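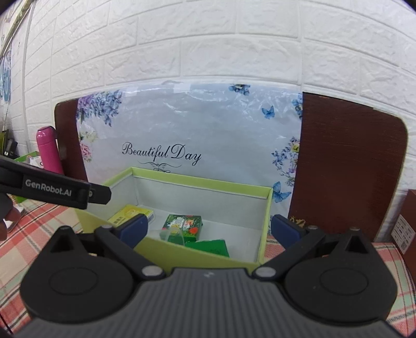
[1/12] Sinau 생활자동화연구실입니다. 8월 한 달간 진행한 가사 및 매장 잡무 자동화 검토의 중간 내용을 이 타래로 공유합니다. 검토 질문은 하나입니다. 지금의 기계에 집안일과 매장 일을 맡길 수 있는가. 현 단계에서 본 연구실의 답은 "일부 작업에 한하여, 감독자가 있는 조건에서"입니다.

[2/12] 이번 검토에서 다룬 작업은 상자 정리, 진열대 보충, 식탁 치우기의 3개 군입니다. 시도 횟수는 모두 1544회이며, 이 가운데 1350회가 상자 정리에 해당합니다. 나머지 두 작업군은 표본이 적어 성공률을 별도로 공표하지 않습니다.

[3/12] 상자 정리를 우선한 것은 가정과 매장 양쪽에 공통되는 일이기 때문입니다. 뚜껑 없는 상자 안에 작은 상자, 과자 봉지, 투명 비닐이 함께 놓인 상황은 어느 집 식탁에서나 볼 수 있습니다. 사람에게는 몇 초면 끝나는 일이지만 기계에는 물건마다 다른 판단이 요구됩니다.

[4/12] 가장 안정적인 대상은 각이 잡힌 작은 상자였습니다. 비스듬히 놓여 있어도 마주 보는 두 면을 찾으면 대체로 집어 올릴 수 있습니다. 다만 상자 벽에 바짝 붙은 경우에는 손가락 패드가 들어갈 틈이 없어 먼저 밀어내는 동작이 필요하며, 이 동작에서 실패가 집중되었습니다.

[5/12] 과자 봉지는 중간 난이도로 분류하였습니다. 집는 것 자체보다 힘 조절이 문제입니다. 내용물이 부서지면 매장에서는 폐기 처리 대상이 되므로, 본 연구실은 파손이 발생한 시도를 옮기기에 성공하였더라도 실패로 기록합니다. 이 기준은 외부 발표 자료와 수치를 비교할 때 반드시 감안하여 주시기 바랍니다.

[6/12] 투명 비닐은 여전히 어렵습니다. 바닥에 붙은 얇은 비닐은 카메라로 경계를 구분하기 어렵고, 상자 안쪽이 흰색이면 더욱 그러합니다. 이 항목은 현재의 두 손가락 방식으로는 실용 수준에 이르지 못한 것으로 판단합니다.

[7/12] 주변 환경의 영향도 확인되었습니다. 분홍과 빨강이 섞인 체크무늬 식탁보, 꽃과 나비가 인쇄된 광택 있는 배경, 벽돌 무늬 벽은 실제 생활공간에서 드물지 않습니다. 단색 작업대에서 얻은 성적을 이러한 공간에 그대로 적용하여서는 안 됩니다. 인쇄된 나비를 물체로 오인한 사례도 기록되어 있습니다.

[8/12] 매장 작업과 관련하여서는 Letbridge 시범 매장의 화요일 오전 보충 작업을 참관하였습니다. 라벨이 정면을 향한 종이 상자는 기계가 품목을 식별하고 옮기는 데 무리가 없었습니다. 반면 라벨이 뒤로 돌아간 상자는 직원이 다시 돌려놓아야 하였고, 그 시간은 절감 효과에서 공제하였습니다.

[9/12] 비용에 관한 문의가 많아 말씀드립니다. 본 검토는 장비 가격을 다루지 않았습니다. 감독 인력은 작업대 4개당 1명을 기준으로 산정하였으며, 이 비율을 낮출 수 있는지는 다음 단계에서 확인할 예정입니다.

[10/12] 가정 도입에 대한 의견입니다. 식탁 위 물건을 정해진 상자로 옮기는 일은 가까운 시일 내에 보조 수준으로 가능할 것으로 봅니다. 그러나 무엇을 버리고 무엇을 남길지 정하는 일은 별개의 문제입니다. 빈 포장과 내용물이 든 포장을 구분하지 못한다면 정리를 맡겼다고 보기 어렵습니다.

[11/12] Clivby 작업장에서 수집한 식탁 치우기 기록은 현재 분류 중입니다. 보온병과 같이 높고 둥근 물건이 주변에 서 있을 때의 충돌 여부를 별도 항목으로 두었습니다. 분류가 끝나는 대로 같은 계정에 게시하겠습니다.

[12/12] 작업군별 판정 기준표는 연구실 자료실에서 열람할 수 있습니다. 기준에 대한 이견이나 현장 사례는 답글로 남겨 주시면 검토 후 다음 게시물에 반영하겠습니다.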